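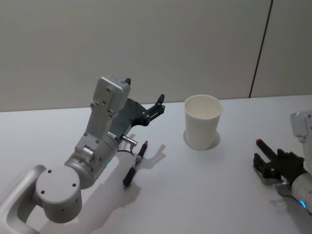 **Evening bus between Torlow and Flisstead: what we know**

August 2003

Many neighbours asked me about the number 41 bus, so I write down what I have learned until now. The last bus from Torlow to Flisstead leaves at present at 5 minutes past seven in the evening. For people who work in the shops this is too early, and for those who visit family in the hospital it is impossible. I have waited myself at the market stop and seen the lights of this bus going away up the hill, and after that it is a long walk with bags.

In the spring we collected letters from passengers and sent them to the bus company. Tayla Partington went to their office in Torlow with the folder and stayed there until somebody came down to speak with her. The answer came last month. The company will try a later bus from November, leaving Torlow at 9.15 and stopping at the library, the market, Mill Lane and the church in Flisstead. It will not go through the new houses behind the school, which I regret, but the driver can stop at the corner there if you ask him when you get on.

The single fare will be 90 pence, the same as in the daytime. Children pay 60 pence. Return tickets bought in the morning are good also for the late bus — please keep them, as the driver will want to see them. The monthly pass is still under discussion and I have no answer about it.

The trial lasts until the spring timetable. The company will look at how many tickets are sold, so if you use the bus only sometimes, please let it be this one.

There is also the matter of the shelter at Mill Lane. The roof leaks on the left side and the bench is broken since the winter. I have written twice to the council and received one reply, which said that my letter was passed to another department. I will write again in the autumn.

New timetables will be at the library desk and in the post office. If you find a mistake in them, leave a note for Tayla at the library.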